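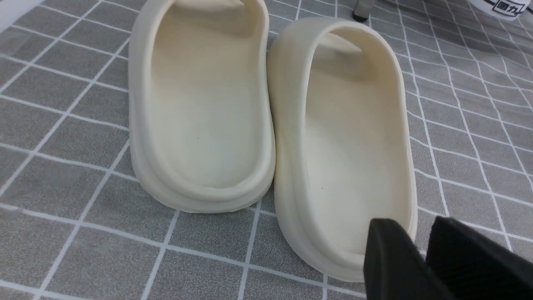 *Fig. 4.1. Pair of molded slides, off-white, heels toward the viewer.*

## Unit 4: Closed-cell foams in footwear

Read with chapter 6 of the course reader. The compression lab is on Wednesday; bring the Unit 3 data sheet.

### 4.1 Structure

A foam is a solid with gas dispersed through it. In a closed-cell foam each gas pocket is sealed by polymer walls, so liquid water can't easily pass from one cell to the next. Open-cell foams have connected pores and soak up water like a sponge.

Relative density is foam density divided by the density of the solid polymer:

R = ρ_f / ρ_s

**Worked case.** The Rullora test block has a foam density of 300 kg/m³. With ρ_s = 950 kg/m³, R = 0.32. This is high for a cushioning foam. Above R = 0.3 the material is better treated as a solid containing isolated pores, and the cell-wall bending model from Unit 3 should not be used.

### 4.2 Compression curve

1. Linear region: cell walls bend and stretch, strain is small.
2. Plateau: walls buckle, stress rises slowly. Most energy is absorbed in this range.
3. Densification: opposite walls touch and stress climbs steeply.

A sole should work in region 1 or early in region 2 under body weight. Repeated loading into region 3 ruptures cells, gas escapes, and the sole loses thickness for good (compression set).

### 4.3 Compression set

C = (t₀ − t₁) / (t₀ − t_s) × 100%

where t₀ is original thickness, t₁ is thickness after recovery, and t_s is spacer thickness. For the Grurnell samples, t₀ = 40 mm and t_s = 19 mm. A sample that recovers to 36 mm gives C = 4/21 = 19%.

Always report temperature and recovery time with C. Values without them can't be compared.

### Problems

- Find R for a foam of 190 kg/m³, same polymer.
- Find t₁ for a Grurnell sample with C = 30%.
- Sketch the curve for both and mark the onset of densification.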